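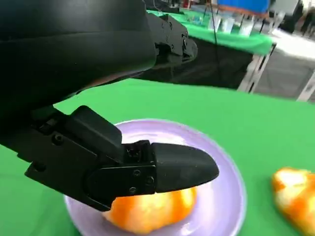 Black fingertip, just above the fruit on the plate.

2020-04-10

Okay, market stall notebook again, because I keep promising Qianru Xue I'll write up the storage trial properly and then I go and sell carrots instead.

Where we are: the Flirndale spinach is done. We bagged the last of it this morning and I'm calling the trial over for that crop. Bags with the small holes held up nicely, the sealed ones went slimy at the stem end (yuck), and the open crate wilted before lunch on the second day. I wrote the dates on the lids in pencil, which rubbed off, so next round it's tape and a marker. Please, everybody, tape and a marker!

Apples are going better than I hoped. These are the last of what we put away in October, the Ostetton lot, and I cut into a few at the bench to see. Still crisp, a bit less sharp than they were, a little brown near the core on the ones from the bottom layer. I'd happily sell them as eating apples for another 2 weeks and then it's sauce. Price stays where it is for now. Qianru thinks we could ask more this late in the season and she may be right, but our regulars remember prices like you wouldn't believe.

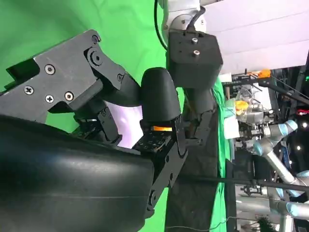
Then there's the cold room. I moved the thermometer from beside the door to the back shelf, and the back shelf is colder than I'd been telling people. So all my notes on the lettuce from before today need a question mark next to them. I've put one in the margin of each page, big and red. The fan rattles too, but only when the door has just been shut, so I'm leaving that alone until it does something worse.

Egg boxes: ordered 600, they sent 300, and the invoice says 3820 in the box where the quantity should go. I think that's our customer number but I want to hear it from Dindby before we pay anything. Called twice, left a message, had a sandwich.

Shi sent samples of the new paper berry trays. I like them! They stack well and the lid stays put when you tip them. I filled one with strawberries and left it on the counter to see if juice comes through the bottom. Will look tomorrow. If it holds I'd like to try a whole stall's worth and keep the plastic ones for the wet stuff, olives and so on.

Still to do:
Scrub the blue crates before the potatoes come in
Ask Qianru for her copy of the apple sheet (mine has tea on it)
Move the honey out of the sun, it's getting runny
New pen for this book

Also the scale by the till reads heavy again. I zeroed it and it drifted back, so use the other one until I can get it looked at.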